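Florwood Community Boards > Life & Relationships > Partners

Thread: moved in together in April and we barely talk now. normal??

magpie_lane
Sun 28 July
Sorry if this is long, typing on lunch. Been with my partner three years, moved in together in April. Thought we'd talk more, being in the same house and all. We talk less. He comes home, asks what's for tea, puts the headphones on. Not fighting. Not unhappy exactly. Just quiet. When we lived 40 minutes apart we were on the phone every night till one of us fell asleep.

Is this just what living together is?

dogar_pete
Pretty normal. You used to save stuff up for the phone call, now there's no call. Took my wife and me a good 18 months to settle. Give it time.

tessellate
Disagree with Pete sorry. "Give it time" is how I ended up six years into a marriage where we only talked about bins. Say something now while it's small. Doesn't have to be a Big Talk.

dogar_pete
Didn't say never talk about it. Said don't panic.

Chia-hao Yau
We had the same thing after our move. What helped was doing a job together, with hands busy. Talking face to face on the couch felt like an interveiw. Side by side is easier. My partner told me more in one Saturday in the shed than in the whole month before.
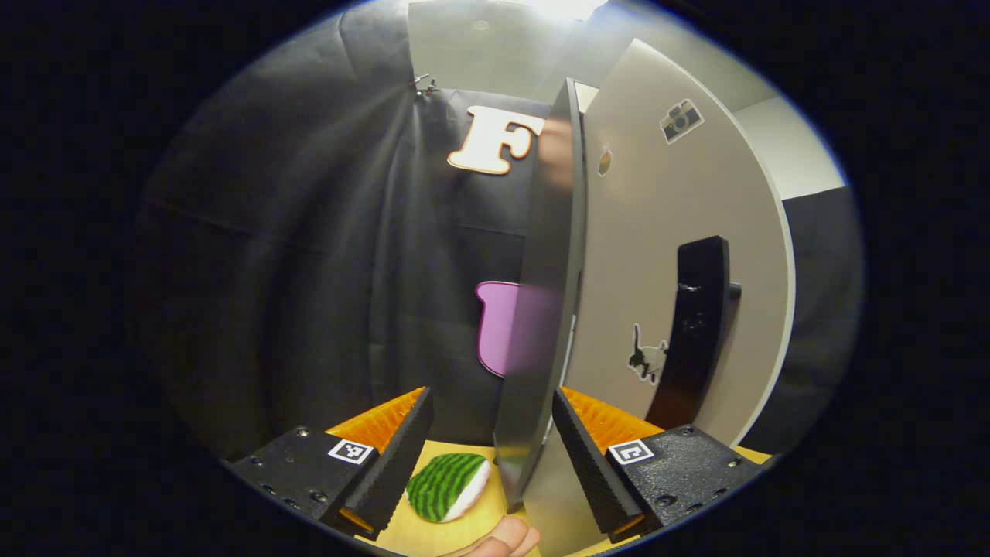

Re: moved in together in April and we barely talk now

magpie_lane
Thanks all. Chia-hao that's a good point, we used to cook together at his old place and we've stopped. Kitchen here is tiny so one of us does it and the other stays out of the way. Might try it anyway, tiny or not.

Tess I did try to bring it up once. He said "I thought you liked the quiet". Which I did say! In the first week! When the boxes were everywhere!!

tessellate
Well there you go. He's been being considerate for three months and you've been feeling ignored. Tell him the quiet offer has expired.

zultaseo
Unpopular opinion but some people need a couple of hours of nothing after work. I do. My ex took it personally every single night and it wore us both out. Headphones aren't about you.

tessellate
Sure, but a couple of hours of nothing and then what? If it's nothing till bed that's the whole evening gone.

zultaseo
Then ask for the bit after. "Headphones till seven, then a walk." Worked for me second time round – still does.

dogar_pete
A walk's a good shout. We do the loop by the creek, don't even take the phones.

magpie_lane
Ok, plan is cook together Tuesday, walk after if it's not bucketing down. Will report back. Breaks over, gotta run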